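Last updated: April
By the Livthorpe project office

Progress report to the Prindside fund: safe working rules for small gripper arms

Work on the rules is on track. The draft now covers start-up checks, speed limits near people, and what must be recorded at the end of a session. Both workshops, Livthorpe and Greterside, are using the same text, which was not the case when we last reported.

The start-up section has changed most. An operator must now confirm that the work surface is clear and the fingers are open before the arm is enabled. The earlier draft let these checks be done in any order – the new one has them signed off together, on one sheet.

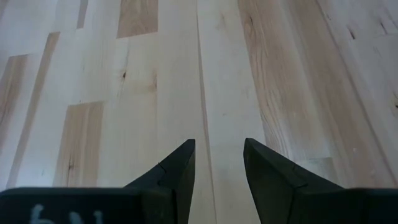

Gripper fingers open over a clear wooden work surface, as section 2 requires.

We have logged 2452 sessions under the draft rules. Sheets were complete for nearly all of them at Livthorpe. Greterside was slower to start, and 40 sheets there had no entry for finger condition. The box has been moved to the top of the form.

Gavrilă, our outside reviewer, has returned comments on the speed limits. They want the limit stated at the fingertip and not at the wrist. We agree, though it means measuring each arm again. Markings on the gripper base will also need a standard position so that the unit can be named on the sheet.

Still to do: the section on changing fingers, and a short guide for new operators. We expect to spend 100 hours on these and are not asking for further money at this stage.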